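Handgelenkkamera: Tracking bricht bei schnellen Bewegungen komplett weg

Forum > Software > Wahrnehmung und Regelung

rorell_rudi
5. Apr. 2026
Moin zusammen, ich sitze jetzt seit Tagen an meiner Wahrnehmungs-Pipeline und komme nicht weiter. Aufbau: Arm mit kleiner Kamera am Handgelenk, dazu Merkmalsverfolgung plus visuelle Odometrie, die Pose geht dann in den Regler. Solange ich langsam fahre, ist alles super. Sobald der Arm zackig umorientiert, fällt die Zahl der verfolgten Merkmale von 468 auf 17 und der Schätzer läuft fröhlich in die Wand (also im Raumkoordinatensystem, zum Glück noch nicht in echt).
Ich habe die Schwelle vom Detektor schon runtergedreht, das macht es eher schlimmer. Dann findet er irgendwelche Schlieren und hält die für Ecken. Hat jemand eine Idee?

Blechkamerad
Belichtungszeit? Steht die Kamera auf Automatik?

rorell_rudi
Ja, Automatik. Ist hier auch nicht besonders hell, muss ich zugeben.

Blechkamerad
Dann hast du es doch schon. Die Automatik zieht bei wenig Licht die Belichtung hoch, bis es schmiert. Fest einstellen, Verstärkung hoch, Rauschen in Kauf nehmen. Mit Rauschen kommt fast jeder Tracker besser klar als mit Streifen.

iestyn_m
Sehe ich nicht ganz so. Kurze Belichtung hilft, klar, aber wenn das Handgelenk richtig dreht, reicht das bei Dämmerlicht trotzdem nicht, und dann hast du zusätzlich noch Rauschen in allen ruhigen Bildern. Ich würde an die Planung gehen. Begrenz die Winkelgeschwindigkeit vom letzten Gelenk, solange du visuelle Pose brauchst. Bei mir ist das einfach ein zusätzlicher Term in der Kostenfunktion, keine harte Grenze, und der Planer findet meistens eine Bahn, die kaum länger dauert.

Blechkamerad
Also den Arm langsamer machen, weil die Kamera schlecht eingestellt ist? Das ist doch verkehrt herum gedacht. Erst die Daten in Ordnung bringen, dann am Planer schrauben.

iestyn_m
Ich hab "zusätzlich" nirgends ausgeschlossen :-) Aber er schreibt, dass es dunkel ist. Irgendwo ist physikalisch Schluss.

Rhodri Jenkins
Mal von der anderen Seite: Wozu brauchst du in der schnellen Phase überhaupt die Kamera? Du hast doch Encoder. Vorwärtskinematik mit ordentlicher Hand-Auge-Kalibrierung ist über so kurze Strecken sowieso genauer. Ich mache es so: Schärfemaß pro Bild (Varianz vom Laplace, ganz simpel), und alles unter der Schwelle kommt gar nicht erst beim Filter an. Der Filter läuft dann nur mit den Gelenkwinkeln weiter, bis wieder was Brauchbares kommt. Vorsicht nur mit den Zeitstempeln! Ich hatte einen Versatz von 3 Bildern zwischen Kamera und Encodern und hab mich ewig gewundert, warum es nach jeder Drehung springt.

rorell_rudi
Oh, das mit dem Versatz muss ich prüfen, springen tut es bei mir nämlich auch. Laplace-Varianz hatte ich kurz drin, aber die Schwelle war ein Albtraum. Bei einfarbigen Flächen schlägt sie an, obwohl das Bild scharf ist.

Rhodri Jenkins
Ja, das ist der bekannte Haken. Nimm die Winkelgeschwindigkeit aus den Encodern dazu. Schnelle Drehung UND niedrige Varianz: weg damit. Niedrige Varianz bei Stillstand: durchlassen, da sieht er halt eine glatte Fläche.

dai_tippt
Ich hab das bei mir umgekehrt gelöst und nur nach Geschwindigkeit aussortiert, Bildinhalt komplett ignoriert. Fünf Zeilen Code, fertig. Von einer Aufnahme sind dabei 1617 Bilder rausgeflogen, und der Schätzer war danach deutlich ruhiger.

iestyn_m
Da wirfst du aber auch gute Bilder weg. Und wenn sich vor der Kamera was bewegt, während der Arm steht, merkst du gar nichts.

dai_tippt
Stimmt schon. War mir für meinen Zweck egal, wir lernen daraus nur eine Greifpolitik und da hatte ich genug Material.

Blechkamerad
@rorell_rudi zeig doch mal ein typisches Bild aus so einer Phase, sonst raten wir hier noch bis Oktober.

rorell_rudi
Mach ich! Viel mehr als Dunkelblau mit Schlieren ist da nicht, das Einzige mit echter Textur ist das graue Gewebe rechts. Und oben die hellen Streifen, genau an solchen Kanten hängt sich der Detektor gern auf. Ich probiere jetzt erst die feste Belichtung, dann Rhodris Filter mit beiden Bedingungen, und den Planer lasse ich vorerst in Ruhe (sorry, iestyn). Zeitstempel prüfe ich vorher noch, die Werte poste ich dann hier drunter.
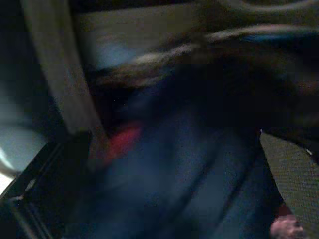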